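Budgeting for a kitchen arm: is the simulation bundle worth paying for before we buy hardware?

Asked 16 November 2025 in Equipment and Purchasing
3 answers

We run a small shared kitchen at Lurkotholm and have been told there is grant money for "assistive automation" if we put in a plan. The job on paper is dull: take a tray with a few food items in it, move it between the fridge and the counter, don't drop anything. One arm, one gripper.

Kostetti has quoted us for the arm plus a simulation package. The simulation package alone eats 15 percent of the total, and it's a yearly fee. Their sales person says we can "validate the whole workflow" before a single bolt goes in. I have my doubts. A rendered fridge is not my fridge. Mine has a door that swings shut and a shelf that somebody put back crooked.

So is it money well spent, or should I put that 15 percent toward spare fingers and a service contract? We have to file by the end of the grant window and I can't rewrite the budget after that.

Answer 1 (8 votes)

Depends what you mean by validate. I've been through two of these purchases and the simulation was useful for exactly one thing, reach. Can the arm get to the lower shelf with the door open, and can it then hold a tray over the counter without folding itself into a knot. If the answer is no, you've saved yourself the price of an arm.

What it did not tell us: whether the tray slips, what a wet apple does, how long cleaning takes, what happens when people are standing there. All of our overruns came from that second list. We planned 3 weeks of setup and needed 7.

I would ask Kostetti for a single paid month in place of the yearly fee. They said no to us the first time and yes the second. Also check whether the quote includes the mount. Ours didn't, and neither did it include the electrician.

Answer 2 (1 vote)

just get Testeo, its cheaper and does the same thing

Comment on Answer 2: Cheaper up front. Price the replacement gripper pads before you say that. And does it come with a fridge model or do you build your own? When I asked I got a brochure.

Answer 3 (accepted)

Mostly agree with the first answer, with more suspicion. Before you sign anything, make them run your task in their software, with you choosing the items, and send you stills you can argue with. We did this with the Trịnh project last October. Look at where the arm's joints end up, how the tray is tilted, and how much sits in it. A tilted tray with an apple in it is a question for the vendor: what keeps the apple there on a real arm? Ask for that in writing.

Fridge first, then the counter by the stove:

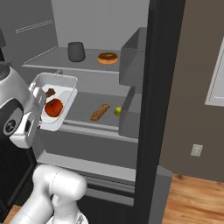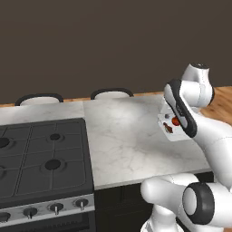
What to put in the budget

Arm, gripper and mount as separate lines. If they come as one number, send it back.

Simulation for one month, under planning costs and not under equipment. Some funders won't pay for recurring software as equipment, so read the rules.

Two spare sets of fingers and at least two extra trays.

Site work: power, floor fixing, some way of holding the fridge door open. This was our worst estimate by a distance.

Staff hours. Whoever writes your grant will want to leave these out. Put them in.

Comment from asker: Thanks. I've asked for the one month price and for stills of our own task. No reply yet on the mount.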